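About us

Flatora looks after furnished rooms and small flats for people who need somewhere to live for a few weeks or a few months. We started in Tullcombe with one building and now let 85 homes there and in Rillenside. Most of our tenants are on work contracts, between houses, or in town for hospital treatment or a course.

The company was set up by Frida Ásgeirsdóttir, who had spent years managing student lets. Da-eun Byun joined as a partner when we took on the Rillenside flats and runs the housekeeping side from our store on Yook Lane.

What we provide

Each home comes with furniture, bedding, kitchen things and a table big enough to work and eat at. We also keep a stock of the small items that people forget to pack or can never find on the first evening. Scissors, remote controls, spare batteries, bottle openers, tape and light bulbs all come through the store, where they are sorted on the table and put away by flat number. 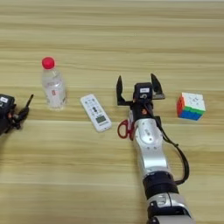
Scissors, a water bottle and a remote control on the table
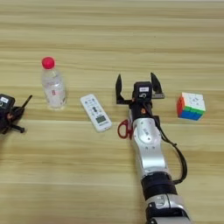 Remote controls cause more calls than anything else we own. Every one has a number in our list, and a tenant who loses one can collect a replacement from the store the same day. The charge is the price we paid for it. Scissors with coloured handles are easier to spot in a drawer, so we buy those when we can get them.

When a tenant moves out, the housekeeper checks the flat against the list on the inside of the kitchen cupboard. The list has 70 lines. Anything missing is noted and replaced before the next person arrives, and anything left behind is kept for four weeks. Please write to us if you think you have left something, giving the flat number and the date you moved out.

Our store

The store holds 3000 items, from mattress covers to egg cups. Tenants are welcome to call in and borrow a fan, a travel cot or a folding chair at no charge. Larger furniture has to be booked ahead, as we have one van for both towns.

Keys are handed over at the same counter. Bring photo identification and your booking letter.

Page last updated 2019-10-31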